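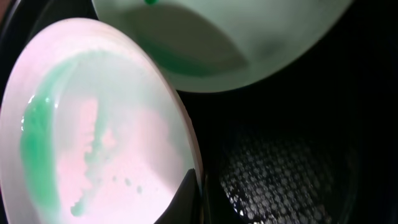 Chapter 5

Pouring, and What Stays Behind

Every cook believes that pouring is something a person already knows how to do. Recipes agree. They will spend a paragraph on how to fold an egg white and then say "transfer to a clean bowl," as if the contents would get up and walk.

Keisha Alcantara, who taught kitchen basics at the Florkusbridge evening school, used to give new students 285 grams of green sauce and a second bowl to put it in. Then she put the second bowl on the scale. The class record for loss was 45 grams, set by a confident man in September. Some of that was on his sleeve. Most of it was still in the first bowl, spread over the inside in a film so thin that he had declared the bowl empty and was on his way to the sink with it.

A liquid leaves a bowl in two stages. The bulk goes first and goes quickly. The film follows at its own pace, creeping down the wall, gathering at the lip, and hanging there as a drop while it makes up its mind. Thick sauces creep slowly. Thin ones hurry, but they have a bad habit of turning the corner and running down the outside of the bowl, a problem we take up in Section 5.3 along with the spout and the drip line.

Bowls are poor pouring vessels to begin with. A jug has a spout, and the spout decides where the stream will go. A round rim has no opinion. The steeper the tilt, the more of the rim the liquid can use, and it will usually pick the part you weren't watching.

In this chapter you will pour colored water, then syrup, then a sauce of your own, from one bowl to another. You will weigh what arrives and what doesn't. Keep the scraper in the drawer until Section 5.4, however much it hurts.

Before you read on: take any bowl you have just emptied, tip it over a saucer, and leave it for 132 seconds. Write down what you find in the saucer, and what you would have said was in the bowl.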